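Progress note, arm build, 16 May 2021
To: Hjørdis Lindqvist, Lorkatgate shared workshop fund

Quick one, back at the bench in ten minutes. Spent so far: 1,214 of the grant, nearly all on motors and the second power supply. Reciepts to follow.

- Base plate cut and drilled. Gultevwood did the offcuts for free.
- Shoulder joint rebuilt, old bracket flexed too much.
- Wrist wiring still a mess. Works, but a mess.
- Simulator (we call it Flurkham) running on the workshop PC. All pick tests are in there until the real wrist is safe to run near people.

Simulated room and table as they stand now, tomato and pen on the tabletop in the first: 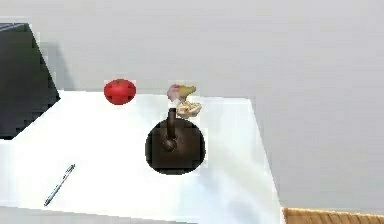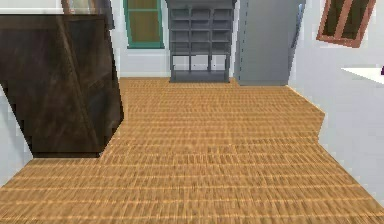
*Torunn Westerberg*

Table view is the one we work from. Soft, crumpled things are the hard case, grip force needs a lot more tuning. Room view is for the later job, getting the base to drive accross a floor. Wood textures go blurry close up, low priority.

Last batch in the sim was 50 tries, 23 good picks. Want that well up before anything moves to the real arm.

Problems: Umali gearbox is late, supplier now says June. Can do the software meanwhile but not the elbow.

Need from you: ok to move 7 bench hours from May into June. And a yes or no on the spare monitor please.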